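How to Move Slow Work Out of the Page with a Web Worker

When a page does a long calculation, everything else on the page has to wait. The buttons do not react, the scrolling stops and the text cursor does not blink. In this tutorial we will take one slow function and move it to a Web Worker, so the page stays usable while the function is running.

You need to know basic JavaScript and you need a local web server. Opening the HTML file directly from the disk is not enough, as most browsers refuse to load a worker script from a file address. Any small server will do.

The starting point

I use a small page called Piditz as the base. It reads a list of orders, 3295 rows, and compares each row with every other row to find near duplicates. The whole code was in one file, main.js, and looked like this:

const button = document.querySelector("#check");
button.addEventListener("click", () => {
 const result = findDuplicates(rows);
 showResult(result);
});

The function findDuplicates is a double loop. On my older laptop it took 1572 milliseconds. During this time the click on any other button was only put in the queue, and the user saw nothing. We tried first to show a "Please wait" text before the loop, but the text appeared only after the loop was finished. The reason is simple: the browser paints the page on the same thread that runs our script, and we did not give this thread back. 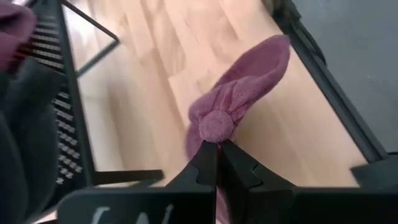 Step 1. Put the function in its own file

Make a new file called worker.js in the same folder as main.js. Move findDuplicates there, together with every helper function it calls. Check that none of them touches document or window. A worker does not have these objects, and you will get a ReferenceError the first time such a line runs.

In my case there was one helper that read the similarity limit from an input field. I changed it so that the limit comes in as a parameter. This is the most common change you will need to make, and in a big project it can take longer than all the other steps.

Step 2. Listen for messages in the worker

At the bottom of worker.js add:

self.onmessage = (event) => {
 const { rows, limit } = event.data;
 const result = findDuplicates(rows, limit);
 self.postMessage(result);
};

The word self is the global object inside the worker. The data arrives in event.data, and it is a copy. If you change the rows inside the worker, the rows in the page stay as they were.

Step 3. Start the worker from the page

In main.js, create the worker one time, outside of the click handler:

const worker = new Worker("worker.js");

button.addEventListener("click", () => {
 button.disabled = true;
 worker.postMessage({ rows, limit: Number(limitInput.value) });
});

worker.onmessage = (event) => {
 button.disabled = false;
 showResult(event.data);
};

In my first version I had new Worker inside the click handler. It worked, but each click started one more worker and the old ones were still alive. If you really need a fresh worker each time, call worker.terminate() on the old one first.

Please note that the path "worker.js" is resolved from the address of the HTML page and not from the address of main.js. If your scripts are in a subfolder, write the path with the subfolder, for example "scripts/worker.js".

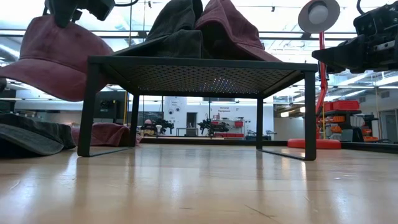 Written by Theerawat Srisuk
Filed under: JavaScript, Performance
Code checked by Kam-wah Wan

Step 4. Handle the errors

An error inside the worker does not reach a try and catch in main.js. You have to listen for it separately:

worker.onerror = (event) => {
 button.disabled = false;
 console.error(event.message, event.filename, event.lineno);
};

Without the line that enables the button again, one bad row is enough to lock the button until the user reloads. We had exactly this problem on a Tuesday morning with Stekier, our internal stock page, where one price field was null.

Step 5. Report the progress

The worker can send as many messages as you like before it is finished. To tell them apart, give each message a type. Inside the outer loop of findDuplicates, where i is the row number:

if (i % 102 === 0) {
 self.postMessage({ type: "progress", done: i });
}

The number 102 has no deep meaning. I wanted a number that is not too small, as sending a message for every row made the total time longer. Try some values with your own data.

Now the final message needs a type too:

self.postMessage({ type: "result", result });

And the page has to look at the type:

worker.onmessage = (event) => {
 const message = event.data;
 if (message.type === "progress") {
 progressBar.value = message.done;
 return;
 }
 button.disabled = false;
 showResult(message.result);
};

Do not forget to set the max attribute of the progress element to the number of rows. The default is 1, and then the bar looks full almost from the start.

What you cannot send

Numbers, strings, arrays, plain objects, dates, maps and sets can all go through postMessage. Functions and DOM nodes cannot – you will see a DataCloneError. Objects made from your own class will arrive, but without their methods. If you need the methods on the other side, send the plain values and build the object again there.

Copying also costs time. For the order list it was too small to notice. For a large ArrayBuffer you can transfer it instead of copying:

worker.postMessage(buffer, [buffer]);

After this call the buffer in the page has a length of zero, so do not try to read it later.

When it is not worth it

The worker does not make the function itself faster. On the Piditz page the calculation takes nearly the same time as before, and only the page feels better. With a list of 154 rows the result comes immediately in both versions, and there I would keep the simple code. If your slow part is waiting for a server, a worker also does not help you, as fetch already runs without blocking the page.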